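Voter depuis la maison : astuces pour ne rien oublier avant un scrutin

J'habite depuis 11 ans dans la commune de Portela et je vote à toutes les élections où j'ai le droit : les municipales, les européennes, et aussi les consultations du quartier. Au début j'ai manqué deux scrutins, une fois à cause d'une carte périmée, une fois parce que la lettre était restée sous une pile de publicités. Depuis, j'ai mis en place à la maison quelques habitudes simples. Je les écris comme je les pratique, chacun prendra ce qui lui convient.

Un seul endroit pour les papiers

Tous les documents électoraux vont dans la même pochette cartonnée, accrochée à l'intérieur de la porte du placard de la cuisine. J'y mets la carte d'électeur, une copie du justificatif de domicile et le dernier courrier de la mairie. La pièce d'identité reste dans le portefeuille, mais je note sa date d'expiration au crayon sur la pochette. Au crayon, car il faudra la changer un jour.

Pour la pochette, évitez le plastique transparent très fin : il colle à l'encre des cartes imprimées au laser, et après un été le texte se retrouve sur le plastique. Le carton ordinaire fait très bien l'affaire. La mienne vient de la papeterie Calletti, elle a tenu trois élections et seul l'élastique a été remplacé.

Trier la propagande sans y passer la soirée

Pendant la dernière campagne municipale, j'ai pesé par curiosité tout le papier reçu : 562 grammes. C'est beaucoup pour une boîte aux lettres aussi étroite que la nôtre. Je fais maintenant deux tas le jour même. Dans le premier, les professions de foi officielles, que je lis vraiment. Dans le second, les tracts, que je parcours debout avant de les mettre au recyclage.

Les bulletins reçus à domicile, je les garde à plat dans un livre lourd. Un bulletin froissé est ennuyeux à plier proprement, et il ne faut rien écrire dessus, même pas une petite croix pour se rappeler son choix. Si vous préparez votre bulletin à la maison, faites-le sur une table sèche, loin du café.

Les feuilles agrafées doivent être séparées avant le recyclage ? J'ai posé la question à notre déchetterie et on m'a répondu que non, les agrafes sont retirées plus tard. Les enveloppes à fenêtre passent aussi.

Occuper les enfants pendant la lecture des programmes

Lire un programme de douze pages avec deux enfants dans la pièce demande un peu d'organisation. Je sors un bac avec des choses molles et sans bruit, et je lis par morceaux de dix minutes. Les jouets à pile restent dans l'armoire jusqu'à la fin.

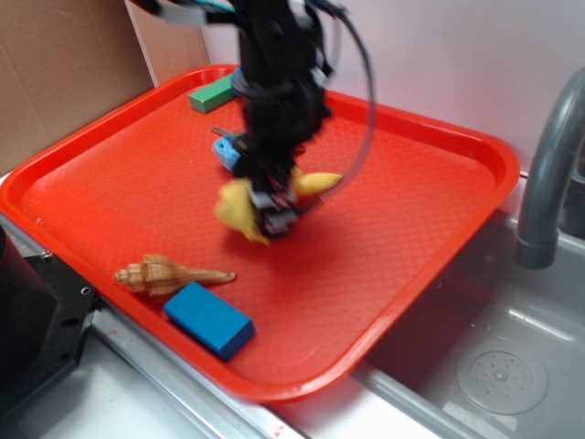
La procuration, à préparer tôt

Si vous savez que vous serez absent, commencez la demande dès que vous connaissez vos dates. Mon voisin Hauke Stöcker me donne la sienne presque chaque fois, car il travaille sur des chantiers loin d'ici. Nous avons une petite feuille commune sur son réfrigérateur – nom complet, date de naissance, numéro du bureau – et nous la relisons ensemble avant d'envoyer quoi que ce soit. Une faute dans un prénom composé nous a déjà coûté un trajet de 70 kilomètres.

Le mandataire doit apporter sa propre pièce d'identité le jour du vote. Je colle un papier sur la porte d'entrée, à la hauteur des yeux.

Enlever les autocollants de campagne

Chaque campagne laisse des autocollants sur les boîtes aux lettres et parfois sur les vélos. Sur le métal peint, je chauffe doucement au sèche-cheveux, puis je soulève un coin avec une vieille carte de fidélité. Le reste de colle part avec un peu d'huile de cuisine laissée cinq minutes, ensuite eau tiède et savon. Sur le bois brut, pas d'huile, elle laisse une tache : prenez une gomme blanche et de la patience.

Le jour même

Notre bureau est à l'école de la rue Konance, à 800 mètres de la maison. J'y vais tôt le matin, quand la file est courte. En décembre, pour la consultation sur les horaires de l'éclairage public, il y avait du verglas sur la rampe, donc je prévois maintenant des chaussures avec de bonnes semelles. Au retour, la carte retourne tout de suite dans la pochette, avant même d'enlever le manteau.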